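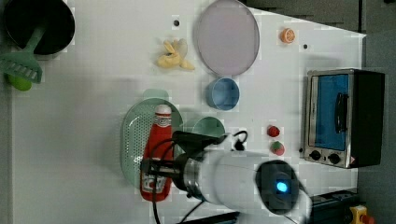 Most play kitchens are bought for a child of two or three and given away before that child turns six. In between they take a beating. The cabinet usually lasts, and so do the knobs, but the small pieces go missing at a steady rate until the set is a stove with nothing to cook. Pots tend to survive. A black pot with a green slotted spatula resting in it will keep a four-year-old busy for most of a morning, and a yellow banana will be boiled, served, taken back and boiled again.

Oluwaseun Akpan runs the toy library in Provton, in two rooms over a shoe repair shop. Members pay 60 dollars a year and can keep a set for 21 days. The library has 511 members and lends more kitchen sets than puzzles, trains or dress-up clothes.

"Parents ask for the big stove," Akpan said. "The kids want the box of food."

He used to lend the kitchens complete, with a printed list of parts taped inside the door. Families spent the night before a return crawling under couches, and some paid late fees over a missing carrot. Two years ago he dropped the list. Food now goes out by weight, in a cloth bag, and a bag that comes back a little light is topped up from a bin behind the desk.

The bin is filled by donation. Last September a preschool in Ferach closed its doors and sent over 764 pieces, which took Akpan and his sister three evenings to wash. Hard plastic goes in a sink with dish soap. Wood gets a damp cloth and a night on a rack by the window. Anything with a cracked seam is thrown out, as are pieces small enough to fit through a cardboard toilet paper tube.

Not every member likes the new system. One father wrote to complain that his daughter's bag held four onions and no bread. Akpan wrote back and offered him a loaf.

The library is open from 10 a.m. to 2 p.m. and closes for most of August. The waiting list for a large kitchen is now five weeks. Bags of food can be borrowed on their own, with no wait.

38 shares | 12 comments

Contact us | © Toom Magazine | Back to top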